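# Siteck Footwear Spec Sheets

Print this page | E-mail this page

Data card for the boot and work shoe listings kept by Siteck. One row per product, plus a free-text description field. Maintained by Meirion Vaughan. Import scripts by Teodor Nowicki.

## Contents

The set holds 600 product records from four lines:

- Zomlow: duty and patrol boots, 6-inch and 8-inch shafts
- Trevor: logger and lineman boots, raised heel
- Skutska: insulated and pac boots
- Siteck house line: service shoes, oxfords, slip-resistant clogs

Records are stored in `products.csv`, UTF-8, comma-separated, header in the first row. Long descriptions are in `descriptions/`, one text file per record, named by item number. The item number is a string. Do not let a spreadsheet convert it, as leading zeros are significant in the Skutska range.

## Fields

| Field | Type | Notes |
|---|---|---|
| item_no | string | unique |
| line | string | one of the four lines |
| upper | string | full-grain, split, nylon, rubber, mixed |
| shaft_in | float | inches, measured from the arch |
| insulation_g | integer | grams per square meter, 0 if none |
| toe | string | soft, steel, composite |
| outsole | string | compound as given by the supplier |
| construction | string | welt, cement, direct-attach, stitchdown |
| weight_oz | float | single boot, size 9 |
| widths | string | semicolon-separated |
| discontinued | boolean | true or false |

Weights are for a men's size 9, medium width, with laces and footbed in place. Women's styles do not have a separate weight sample yet, and `weight_oz` is blank for them. Blank means not measured. It does not mean zero.

`shaft_in` changed in the June release. Earlier files measured Trevor boots from the floor, which added the heel height and made them look taller than the Zomlow boots next to them. All lines now use the arch. If you join against an older export, recompute that column or drop it.

The `mixed` value in `upper` covers any boot with more than one material above the welt. A leather boot with a nylon collar is mixed. A leather boot with a padded leather collar is full-grain or split, depending on the vamp. 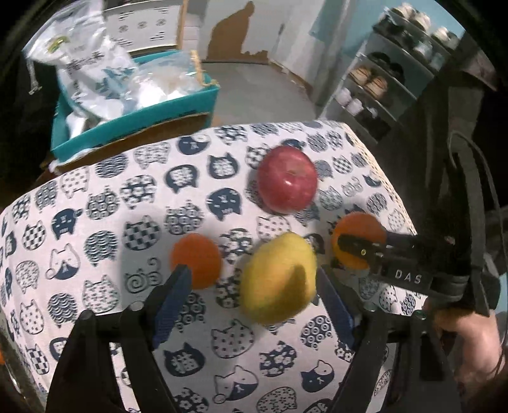
Apple, two oranges and a yellow fruit on a cat-print cloth.

## Known problems

Outsole names are not normalized. The same compound can appear under two or three spellings -- suppliers change them between seasons, and the import script copies what it is given. Matching on lower case with hyphens removed catches most of them.

Waterproof claims are in the description text only. A `waterproof` column existed in the first version and was removed, as it mixed treated leather with lined boots. Anyone who needs it back should parse for "membrane" and "treated" separately.

Insulation is missing for 15 Skutska records. These are removable-liner boots where the supplier lists a comfort temperature in place of a liner weight. The temperature is kept in the description file. No conversion was attempted.

Toe type for the house line clogs is always `soft`. Two of them are sold in a composite version under the same item number, and the set does not show this.

## Loading

```
import csv
with open("products.csv", encoding="utf-8", newline="") as f:
 rows = list(csv.DictReader(f))
```

A sample of 100 rows is in `sample.csv`. It has the same columns and is drawn from all four lines, with discontinued styles left out. Use it for testing the parser, not for totals.

## Changes

- v3: shaft measurement moved to arch, `construction` added
- v2: `waterproof` removed, descriptions split into separate files
- v1: first export, Zomlow and Trevor only

Corrections go to Meirion with the item number and a copy of the supplier sheet -- a hang tag is acceptable if the sheet is gone. Script errors go to Teodor.

Print this page | E-mail this page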